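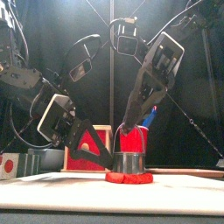
Tonantzin Villalobos wrote in to ask whether a dried-out tin of oil enamel can be brought back with turps, or whether the skin means the lot is finished. A skin alone does not condemn the paint. Cut around it with a filling knife, lift it out in one piece and strain the remainder through a paint filter. If the liquid beneath has gone to jelly, thinner will not recover it.

Storing part-used tins

Wipe the rim channel before closing. Paint left in the channel holds the lid off its seat, and air enters through the gap. Seat the lid with a rubber mallet over a flat offcut, working from opposite sides. A claw hammer dents the lid.

Decant when less than a third remains. Small metal tins with press lids are sold at most hardware shops. Label the side, not the lid: colour, base, room, date opened.

Keep tins off a concrete slab. Condensation forms under the base and rusts the seam. A timber batten at each end of the shelf is sufficient.

Water-based acrylics must not freeze. In the high country, bring them in from the shed before winter.

Rubbing back between coats

Start at 219 if the old Ultix numbering is still on your sheets, otherwise 240. Do not go to 800 on enamel undercoat; the next coat has nothing to key to. Vacuum, then wipe with a cloth barely damp with turps.

Rags

Oil-soaked rags can self-heat. Lay them flat outdoors on a non-combustible surface, one layer deep, until stiff. Never leave them balled up in a bin.

Last revised May 18, 2020. Section on rags amended after a correction from Sushil Dhillon.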